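Wisport Opens Orders for the Adley Soft Gripper Kit

CABRERA, 2020-06-16 – Wisport is delighted to announce that the Adley, our soft gripper kit for wrist-mounted robot arms, is now open for orders, and we would like to say a big thank you to everyone who has been patient with us while we got it right.

The Adley grew out of a very ordinary wish. Customers who already used our Hurkutine arm kept telling us that it was wonderful with boxes and rather hopeless with cloth, gloves, bags and all the other floppy things that fill a working day. So in February we sent early kits to 66 workshops, asked them to be as hard on the parts as they liked, and then read every note they sent back – all 138 of them!

"People were so generous with their time," said Katherine Urrego, product lead at Wisport. "They told us which screws were a nuisance and which pages of the manual made no sense, and we fixed those first."

Each kit comes with the gripper, a wrist camera, a mounting plate, 6 spare finger covers and a printed guide written in everyday words. Owners of a Hurkutine arm can fit it with the tools they already have.

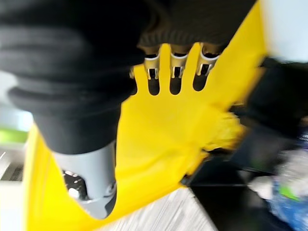 Soft sheet goods with slots and curled edges were the request we heard most, and they are where we have spent most of our testing hours. Bulk orders and school pricing are available by writing to our sales desk in Cabrera.

Contact: Wisport Press Office, Cabrera | © 2020 Wisport | Back to top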